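Notebook, textiles bench – 12 November 2022
T-shirt flattening before fold, soft surface

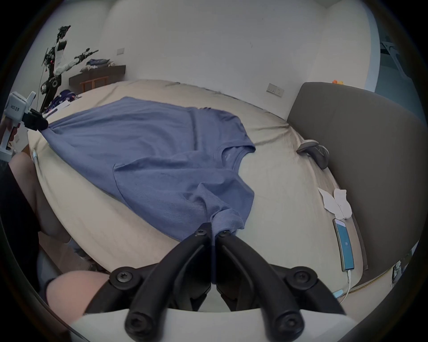
Working on the flattening step only, no folding today. The question is how much of the fold error we logged in August comes from the surface and how much from the garment. On the hard table the shirt slides and settles by itself once it is pulled. A mattress with a sheet on it gives more friction and sinks under the hem, so the pull goes into the sheet as well. The blue crew neck pinched at two opposite ends and laid diagonally shows the usual pattern: body flat, soft creases fanning out from each grip point, a gathered knot at the hem. The beige sheet was already wrinkled and I left it that way.

Notes on grip:
Pinching a bunch of hem concentrates the load. Creases start at the bunch and run toward the middle. A single-layer pinch on the hem stitching should spread it better, but the Budar shirts have a narrow hem and it is easy to catch both layers.
Diagonal pull skews the side seams. Square pull, shoulder to hem on the same side, then repeat on the other side. Check the sleeve seam before letting go – if it is lying across the body the fold line will be off.
Do not pull past taut. The Jondico jersey takes a set and the hem stays wavy after pressing.

Plan for next session: 10 flattenings per shirt, 3 shirts (Budar, Jondico, Eleck), same sheet. Measure hem to neckline on both sides after release and write down the difference in mm. Then repeat with the sheet pulled smooth and tucked.

Agnese Urbonaitė wants a 500 g weight on the collar as an alternative to a second grip. Worth trying on the Eleck shirt first, it is the heaviest knit. Weight is in the Buschmann box, second shelf.

To do: relabel the August sheets, the column for surface is missing on two of them.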